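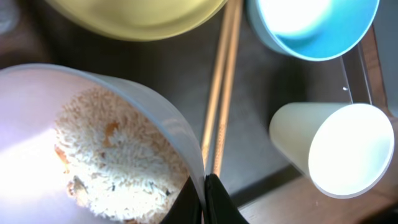

Page 94

4.2 What gets lent, and what comes back

We turn now to the part of the study that our respondents plainly enjoyed the most, and we hope the reader will forgive us for lingering over it. The Stedance diaries asked each household to write down anything that went out of the door on loan, or came in, however small it seemed at the time. Between the two towns the diaries gave us 2,233 entries. Ladders, cake pans, jump leads and folding chairs are all there, along with one trombone, which spent most of the spring moving between three houses in Raltmont.

Earlier work on neighborly lending, and Jelínek's in particular, has tended to treat a loan as a kind of debt that both sides would like to see settled. We began with the same idea, and it served us well enough for tools. A drill borrowed in Pravbridge was usually home again within the week, often with a word about the state of the bits. Kitchen things behaved quite differently. They stayed away longer, they were asked after less often, and when they did come home they quite often had something in them -- a few plums, half a loaf, the end of a batch of soup. One woman in Raltmont told us she would be a little hurt to get a dish back empty, and then laughed and said she had sent plenty back empty herself.

Food makes the matter harder still. A cup of sugar or rice can't be returned in the way a ladder can, and our respondents did not agree on whether it should be written down at all. Some entered it as a loan, some as a gift, and a good many left it out until the interviewer asked. We have kept these entries as a group of their own, 169 in all, and they are left out of the return times given in Section 4.1.
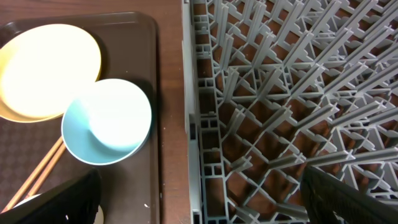
Figure 3. Serving tray and dish rack on a wooden tabletop.

Trays and other serving pieces sit somewhere in the middle. They tend to be borrowed for an occasion, and the occasion gives the loan a natural end, so that a tray lent for a christening in July is expected back soon after. Pravbridge households were stricter about this than those in Raltmont. We suspect the difference has a good deal to do with how the streets are laid out, a point we take up again in Section 5, although the diaries alone can't settle it.
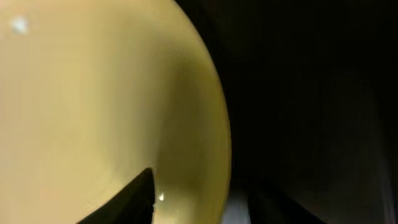

Forgetting deserves a few words of its own, for it turned up in over 22 of the interviews and was nearly always told as a funny story. People forgot who had lent them a thing, or came to believe it had been theirs all along. Marks of some kind helped: a name on masking tape, a chipped handle, a pattern that everyone on the street knew by sight. The pieces that went astray were more often like the one shown here, smooth and glossy and cream-colored, with no pattern or lettering on the surface to speak for its owner. When Ximeng Cheng went back through the interview notes, she found that plain pieces were also the ones people said they felt easiest about lending in the first place. We take this as a caution against reading every unreturned item as a quarrel in the making. Several respondents, asked what they would do about a missing dish, said they would simply borrow one.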